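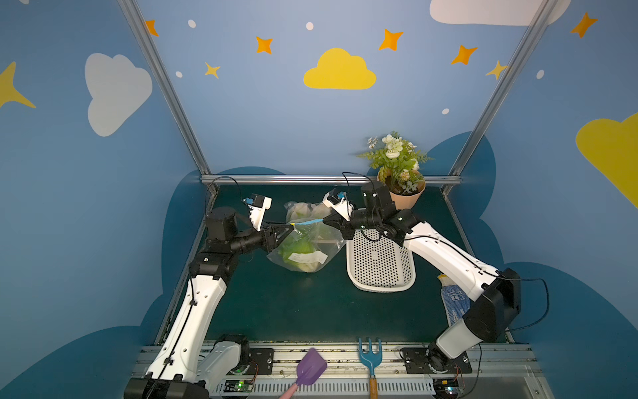
Pruditz: demonstrações bimanuais com sacos de fecho

O Pruditz reúne episódios teleoperados para quem treina políticas de manipulação com dois braços. Começámos pelos sacos com fecho porque são um pesadelo delicioso: o plástico é transparente, dobra-se onde não deve e muda de forma a cada toque. Com alface lá dentro, então, fica ainda melhor!

O que vem no pacote

Versão atual: 2119 episódios, dos quais 53 reservados para validação
Tarefas: segurar a tira do fecho pelas duas pontas, abrir, fechar, passar o saco para o cesto perfurado
Robôs: 2 braços fixos na mesma calha metálica, cada um com uma câmara por cima do punho
Vista adicional: câmara fixa junto ou por cima da área de trabalho
Anotações: nome da tarefa, resultado e uma frase curta em português

Como gravamos

Cada episódio começa com os braços recolhidos. Quem opera leva as duas garras até ao fecho azul, estica-o e só depois avança para a tarefa. As tentativas falhadas ficam no conjunto, marcadas com resultado = 0. Por favor, não as deitem fora sem experimentar: nos nossos treinos, as recuperações a meio do episódio foram das partes mais úteis.

O tampo é verde-escuro e as paredes são azuis, com nuvens e estrelas de desenho animado. Gostamos muito delas, mas quem quiser testar generalização visual deve contar com este fundo em toda a versão atual.

Estrutura

episodios/ tem uma pasta por gravação
validacao/ segue o mesmo formato
tarefas.csv liga cada episódio à sua frase

Limitações conhecidas

Os reflexos no plástico baralham a estimativa de profundidade. Não há sensores de força. A subpasta Nendeck, com os primeiros 1000 episódios, usa nomes de juntas antigos; o script converter_juntas.py trata disso.

Contacto

Dúvidas, correções e resultados (queremos mesmo vê-los!) para Thenmozhi Chowdary, através das issues do repositório. Em agosto entram as caixas com tampa.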